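Drarier Wallcoverings - Peel & Stick Help Page

Last updated 2020-10-27

Quick answers to the stuff we get asked all day. Email is backed up right now so please check here first. If your order is damaged skip all this and go straight to the last section.
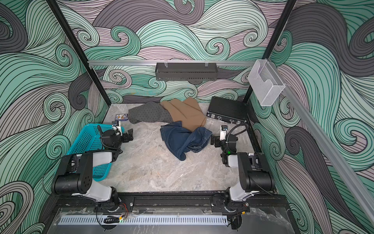 2 min read

BEFORE YOU ORDER

How much do I need?
Width times height of each wall, add them up. One roll of any pattern covers 40 square feet. Big repeats waste more so get an extra roll if you're doing a swirl or a large floral. Don't subtract for windows unless it's a giant window. People subtract, people run out, then the new roll is from another batch.

Does the batch matter?
Yes. Batch code is on the end label. Same code on every roll or don't open them. Colors drift a little between print runs and you'll see it at the seam in daylight.

Can I get a sample?
Yes, two free per household. After that you pay postage. Tape it up, leave it overnight, look at it in the morning and again with the lamps on. Grays are the worst for this. Our Clenivik gray goes purple under some bulbs and fine under others, can't predict it from here.

Will a busy pattern make my room look smaller?
Depends who you ask. Fahad Shaikh does our pattern layouts and he'd paper a closet in the loudest thing we sell. My own view - all the walls or just one. Two walls looks like you ran out.

What about a marble look with a busy wall?
Fine. Pale marble with not much veining goes with nearly anything. Strong veining next to curls or stripes gets to be a lot.

Is Sin still available?
Sin (the dark red damask) is sold out til next October at the earliest. We are not taking a waiting list, the last one was a mess.

WALL PREP

What surfaces does it stick to?
Smooth painted drywall, sealed wood, glass, melamine, most metal cabinets. Not brick. Not raw plaster, not orange peel texture, not anything that rubs off chalky on your hand.

I just painted. How long do I wait?
A month. Yes really. Paint feels dry way before it's done and the paper will pull it off later in sheets.

My paint says "washable" or "scrubbable", is that a problem?
Sometimes. Those finishes are made so things don't stick to them. Do a test strip in a corner and leave it a few days. If the corners lift, light sanding and a primer usually sorts it.

What do I clean with?
Dish soap and water, rinse, dry completley. No spray polish, no vinegar, none of those citrus degreasers. Kitchens need doing twice, especially above the stove.

Do I need primer?
Usually no. New drywall yes. Dark wall under a light pattern, also yes, it'll show through otherwise. We sell Drovent primer but any decent water based one is OK.

HANGING IT

Can I do this alone?
Short drops, sure. Full height wall, get somebody to hold the bottom. Peel a little of the backing, stick the top, then pull the backing down as you smooth. Do not peel the whole sheet first. It will fold onto itself and that's that piece gone.

Where do I start?
Draw a plumb line with a level, start there. Don't trust the corner. Corners are never straight, ceilings neither.

How do I get the pattern to match in the corners?
Wrap a little bit around the corner, then start the next wall with a fresh plumb line and overlap. You lose a sliver of pattern. With waves or spirals the eye forgives it, with a plaid it does not. Put your worst corner behind the door.

Bubbles?
Lift back and re-smooth if it's near an edge. In the middle, prick with a pin and press toward the hole. Tiny ones mostly go flat within a week, leave them alone.
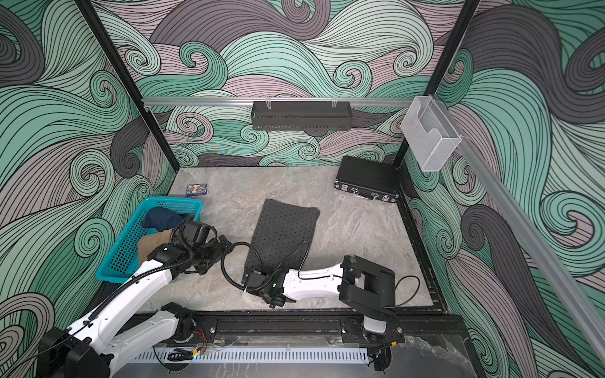
Outlets and switches - power off at the breaker first, please. Take the cover plate off, hang straight over the opening, then cut an X and trim back. Cover goes back on and hides the edge. Same idea for vents.

What knife?
Snap-off blade, and snap it more often than you think. Dull blades tear. If you only buy one extra thing make it blades, not the fancy smoother.

Can I hang shelves or hooks on top?
Screwed into the wall, yes. Anything on adhesive strips, no - it's only holding on to the paper and the paper comes down with it. We get photos of this about every week.

Can it go in a bathroom?
Half bath yes. Full bath if there's a working fan and you keep it away from the shower. We don't warranty it in either one.

LIVING WITH IT

How do I clean it once it's up?
Damp cloth, not wet. Wipe along the seams, not across them. Crayon comes off with a bit of soap if you get to it the same day.

Does it fade?
Everything fades in direct sun. The greens hold up best, pinks go first.

I'm renting, will it come off clean?
Off good paint, yes. Pull slow, low angle, hair dryer on warm if it fights you. Off cheap landlord paint, no promises. Test a spot behind the couch before you comit to the whole room.

Can I reuse a panel?
Once, maybe, if you saved the backing. Don't plan around it.

INSTALLATION SERVICE

Do you install?
Local only. Flat $565 for a standard bedroom, paper not included. Kirsty Skinner books these, put "install" in the subject line and send wall measurements plus a note on what's on the walls now. Old wallpaper underneath costs extra and we have to look at it first.

RETURNS AND DAMAGE

Unopened rolls come back fine, you pay the shipping. Opened, no. Cut, no. If the box shows up crushed keep the box, take pictures before you unroll anything and send them with your order number and batch code. Replacement goes out from the same batch if we still have it. If we don't, we'll write and ask what you want to do before sending anything.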